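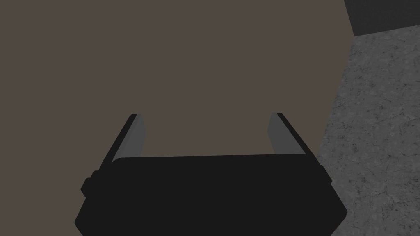

Chapter 3
Packing and Storing Goods

In the last chapter we followed goods from the supplier to the receiving door. This chapter picks them up once they have been checked in and covers what happens until they leave again. Most of that time is spent waiting. A case of canned tomatoes may spend two hours on a truck and three weeks on a shelf, and the way it is packed and stored during those weeks decides what condition it is in when somebody opens it.

Storage costs money even when nothing moves. The building has to be rented or paid for, heated or cooled, lit, insured, and swept. The goods themselves tie up cash that the business could have used for something else. Accountants call the total of these expenses the carrying cost, and you will meet it again in Chapter 5, where we work out how much stock a firm should keep on hand.

3.1 What a package has to do

A package protects what is inside it. It also groups small items into a unit that a person or a machine can lift, and it carries information such as the contents, the weight, and the date by which the goods should be used. A retail package has to attract a buyer as well, but that is a question for a marketing course and we leave it aside.

It helps to sort packages by level. The primary package touches the product: the jar around the jam. The secondary package holds several primary packages together, such as a tray of jars. The tertiary package is built for transport, and the most common form is a pallet load wrapped in plastic film. Damage can begin at any level. If the tray is weak, the jars knock together. If the pallet is stacked badly, the trays at the bottom are crushed.

Corrugated board is the usual material for shipping boxes. It is made of a wavy sheet of paper, the medium, glued between two flat sheets called liners. The board is strong when pressed from above as long as the waves run up and down, and most of the strength of a box is in its corners. For this reason boxes stacked in straight columns, corner over corner, hold more weight than boxes laid in an overlapping pattern like bricks. The overlapping pattern is steadier on a moving truck, so packers often stack most of the load in columns and overlap only the top layers.

Moisture weakens corrugated board. A box kept in a damp room for a month can lose a large part of its stacking strength with no change that a worker would notice by looking at it.

3.2 A case to follow through the chapter

Ganwood is a wholesaler of kitchen goods in the town of Olness. It sells to small shops and stocks about 200 different items in one warehouse. Titilayo Balogun manages the building. Grażyna Dudek is in charge of purchasing and has an office upstairs.

In September the company took on a new line of glass storage jars. By the end of the first month, 83 jars had been returned broken. The supplier said the jars had left its plant in good order, and the trucking firm said the same about its part of the trip. Balogun checked the storage area and found that the cases were stacked on the floor along an outside wall, next to a door that stood open for much of the day. The lowest cases were soft at the corners.

Dudek wanted to ask the supplier for heavier boxes, which would have raised the price of every case. Balogun wanted to move the stock to racks away from the door, but the racks were already full of slow-selling items that would have to go somewhere else. Both plans would have reduced the breakage. Keep the disagreement in mind as you read — we return to it in Section 3.6, after you have the tools to compare the two costs.

3.3 Choosing a place for each item

A warehouse with fixed locations gives every item its own spot. Workers learn the layout quickly and can find things without looking them up. The drawback is wasted space, as each spot must be large enough for the most stock the item will ever have, and it sits partly empty the rest of the time.

With random locations, arriving goods go into any open space that fits, and a record is kept of where they went. The building holds more this way. The record has to be right, though. A pallet put in one bay and written down in another is lost for practical purposes, even if it is only 2 aisles over.

Many firms mix the two systems. Fast-moving items have fixed spots near the shipping door, and the reserve stock is placed wherever there is room.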